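Von: Adjoa Abugri
An: Liste Greifen und Lernen
Datum: 10. September 2023
Betreff: Re: Wie viele Demos braucht ihr fürs Geschirr?

Hallo Giang, hallo zusammen,

Giang Doãn schrieb:
> Wir fangen bei Cerovness im Oktober mit Küchenaufgaben an und ich soll
> vorher einen Plan abgeben, wie viele Demonstrationen wir pro Aufgabe
> aufnehmen. Mein Chef hätte gern eine Zahl. Ich habe keine.
>
> Konkret: Teller in ein Abtropfgestell stellen, ein Arm, Parallelgreifer,
> Kamera von oben. Aufgenommen wird per Teleoperation. Wie viele Episoden
> habt ihr für so was gebraucht, bis das Ding halbwegs lief? Und variiert ihr
> von Anfang an alles (Licht, Position, Untergrund) oder erst mal gar nichts?
>
> Zweite Frage, eher praktisch: Was macht ihr mit den misslungenen Versuchen?
> Wegwerfen oder behalten?
>
> Danke schon mal, Giang

ach, die Zahl. Die wollte man von mir auch haben, und ich habe damals einfach 100 in die Tabelle geschrieben, weil da ein leeres Feld war und die Besprechung in zehn Minuten anfing. Seitdem steht sie da und wird in jedem Folien­satz zitiert, als hätte ich sie irgendwo hergeleitet. Also: Du kannst gern auch 100 hinschreiben, das ist als Startwert gar nicht verkehrt, aber bitte frag mich nicht nach der Begründung!

Im Ernst, bei uns in Lolludham haben wir genau dieses Thema gerade auf dem Tisch (wörtlich), deshalb schreibe ich mal etwas ausführlicher, als du vermutlich wolltest. Wir nehmen seit dem Frühsommer Geschirraufgaben auf, erst nur Teller, inzwischen auch andere flache Sachen, die irgendwie in ein Gestell gehören. Faraji Nzioka macht bei uns den größten Teil der Aufnahmen, ich kümmere mich um das Durchsehen und die Beschriftung, und beim Training reden wir beide rein, sehr zur Freude von Idrisa Mbwambo, der es am Ende machen muss.

Zum Variieren. Wir haben den Fehler gemacht, von Anfang an alles gleichzeitig zu verändern. Gestell mal links, mal rechts, mal schräg, Rollo auf, Rollo zu, drei verschiedene Unterlagen. Klang vernünftig, man will ja, dass es später überall funktioniert. Nur hatten wir dann von jeder Kombination ein paar wenige Episoden, und als die erste Policy ständig neben die Schlitze fuhr, konnte uns kein Mensch sagen, woran es lag. War es die Position? Der Schatten? Hatte Faraji an dem Tag anders gegriffen? Wir haben eine ganze Woche lang herumgeraten und dann beschlossen, noch mal klein anzufangen.

Klein heißt bei uns: ein Gestell, eine Unterlage, eine Kamerahöhe. Und die 100 Episoden in 2 Blöcken, dazwischen wird einmal trainiert und geschaut. Im ersten Block bleibt das Gestell, wo es ist, und nur das Geschirrteil startet an wechselnden Stellen. Im zweiten Block wandert auch das Gestell. Mehr machen wir am Anfang nicht, und ich kann dir gar nicht sagen, wie viel entspannter das ist.

Als Unterlage nehmen wir mittlerweile braunes Papier. Der Tisch selbst ist weiß, das Gestell ist weißer Draht, der Arm ist auch weiß, und auf den ersten Aufnahmen vom nackten Tisch musste ich selbst zweimal hinschauen, wo der Draht aufhört. Auf dem Braun sieht man die einzelnen Stege viel besser. Das Papier wirft mit der Zeit Wellen und bekommt Knicke, die lassen wir drin. Reinhold Gerlach wollte es anfangs nach jedem Block glattziehen und frisch festkleben, aber dann verschiebt sich wieder alles ein bisschen, und ob der Policy ein Knick mehr oder weniger wehtut, haben wir bisher nie feststellen können. Schatten sind da das größere Thema. Der Arm wirft mit dem Gestell zusammen einen weichen dunklen Fleck aufs Papier, und der ist natürlich je nach Lampe woanders.

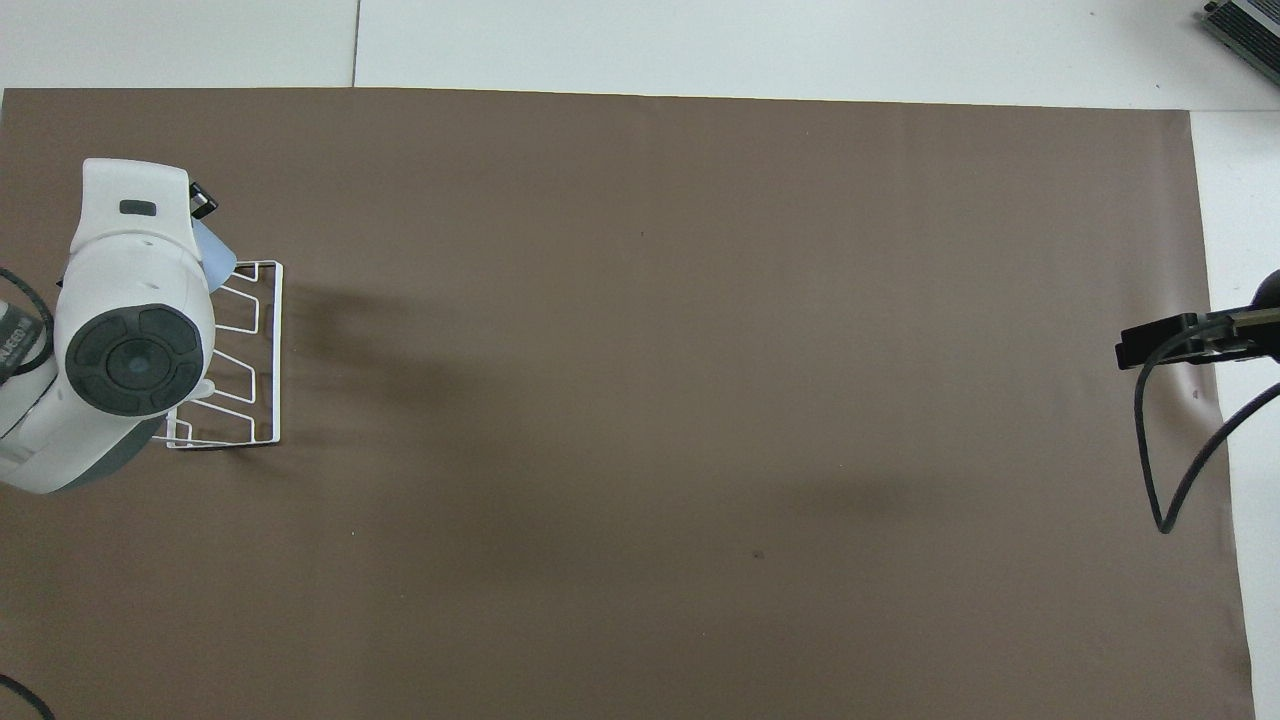

1. Was bei uns zu einer Episode gehört

Eine Episode fängt bei uns in der Ruhestellung an und hört auch dort auf. Das klingt pingelig, hat uns aber viel Schnittarbeit erspart. Am Anfang hat Faraji die Aufnahme gestoppt, sobald der Teller stand, und dann fehlte in sämtlichen Daten das Loslassen und Zurückfahren. Die Policy hat das brav gelernt: Sie stellte den Teller ab und blieb daran hängen, bis jemand den Knopf drückte. Idrisa fand das sehr komisch, ich erst am nächsten Tag.

Gespeichert werden Kamerabild, Gelenkwinkel, Greiferöffnung und eine kurze Notiz, wer bedient hat. Die Notiz halte ich für wichtiger, als sie aussieht. Leute greifen verschieden! Faraji kommt immer flach von der Seite, ich komme eher steil von oben, und wenn man das wild mischt, entscheidet sich die Policy gern für die Mitte dazwischen, wo gar nichts ist. Für den ersten Block lassen wir deshalb eine Person alles machen. Wenn das nicht geht, sprecht wenigstens vorher ab, von welcher Seite ihr kommt.

Mach außerdem Pausen. Nach einer Stunde Teleoperation wird man schlampig und merkt es nicht, ich sehe es nur hinterher beim Durchsehen, weil die Bewegungen kurz vor dem Schlitz so ein Zittern bekommen. Wir hören inzwischen nach jeder Stunde auf und wechseln zum Sortieren.

2. Misslungene Versuche

Behalten, unbedingt, aber in einen eigenen Ordner. Wir unterscheiden zwei Sorten, und das hat sich ganz gut bewährt.

Die eine Sorte sind Versuche, bei denen etwas schiefgeht und die bedienende Person es noch rettet. Teller verkantet, kurz zurück, neu angesetzt, steht. Die kommen bei uns ins Training, ganz normal mit den guten. Wir hatten einmal einen Stand komplett ohne solche Korrekturen trainiert, weil ich beim Durchsehen zu streng war, und der konnte zwar wunderschön einstellen, aber sobald er einmal auf einen Steg traf, drückte er einfach weiter. Seitdem bin ich da großzügiger.

Die andere Sorte sind echte Abbrüche: runtergefallen, Greifer leer zugemacht, Notaus. Die gehen nicht ins Imitationstraining, aber wir heben sie auf. Idrisa baut daraus gerade einen kleinen Erfolgsdetektor, der uns das erste Durchsehen abnehmen soll. Ob das was wird, kann ich dir noch nicht sagen. Im Moment hält er ziemlich viel für gelungen, was ich nicht für gelungen halte.

Schreib auf jeden Fall beim Aufnehmen gleich dazu, zu welcher Sorte der Versuch gehört. Ich habe das einmal nachträglich für einen ganzen Block gemacht, und das möchte ich nie wieder.

3. Kabel, Klemmen, Kamera

Der langweilige Teil, aber wahrscheinlich der, der euch am meisten Zeit kostet. Wenn ein Kabel locker über die Arbeitsfläche hängt, hängt es am nächsten Morgen anders. Das ist für den Arm meistens egal und fürs Bild nicht unbedingt. Wir machen vor jedem Block ein Standbild und legen es halbtransparent über das vom Vortag. Wenn Papierkante und Klemme aufeinanderliegen, geht es los, sonst wird geschoben. Reinhold hat dafür ein kleines Skript geschrieben, das ich dir gern schicke, es ist hässlich und tut, was es soll.

Und plant den Arm von oben gesehen mit ein. Klingt banal, ich weiß. Bei einer Kamera, die von oben schaut, verdeckt der Arm gerade dann einen guten Teil vom Gestell, wenn man es am liebsten sehen würde, also beim Einstellen. Wir haben lange überlegt, ob wir eine zweite Kamera ans Handgelenk setzen. Beim Vevilum-Projekt machen sie das wohl so und sind zufrieden. Wir sind noch unentschlossen, das wäre eine weitere Leitung am Arm und noch ein Datenstrom zum Synchronisieren, und mit dem einen haben wir schon genug Ärger gehabt. Falls hier jemand mitliest, der beides verglichen hat: bitte melden!

4. Und was schreibst du jetzt in den Plan?

Ich würde an deiner Stelle die Zahl hinschreiben und gleich dahinter, wann ihr sie überprüft. Also 100 pro Aufgabe, Zwischentraining nach der Hälfte, danach neu entscheiden. Dein Chef hat seine Zahl und du hast einen Termin, an dem du sie ändern darfst. Bei uns waren es am Ende für die Teller tatsächlich etwas mehr, für die leichten flachen Teile deutlich mehr, weil die im Greifer gern wegkippen und wir lange gebraucht haben, bis wir überhaupt einen brauchbaren Griff gefunden hatten. Rechne die Zeit fürs Üben der Teleoperation extra! Farajis erste 6 Episoden haben wir alle gelöscht, und meine ersten waren schlimmer.

Was ich noch nicht verstanden habe: Wollt ihr die Policy hinterher auch auf anderen Gestellen laufen lassen? Dann würde ich früher ein zweites dazunehmen, als wir es getan haben. Unsere kennt genau eine Sorte Draht, und als wir ihr testweise ein anderes Gestell mit engeren Schlitzen hingestellt haben, fuhr sie sehr zielstrebig dahin, wo beim alten der Schlitz gewesen wäre.

Wenn du magst, schicke ich dir einen Beispielblock mit allen Notizen, dann siehst du auch die Ordnerstruktur. Die haben wir im Wesentlichen aus dem alten Soler-Repo übernommen und dann so lange daran herumgebastelt, bis nur noch die Namen gleich waren. Sag einfach, wohin damit, für den Listenanhang ist er zu groß.

Viele Grüße aus Lolludham
Adjoa

PS: Das Skript von Reinhold erwartet die Standbilder mit Datum im Dateinamen, Jahr zuerst. Sonst vergleicht es fröhlich den falschen Tag.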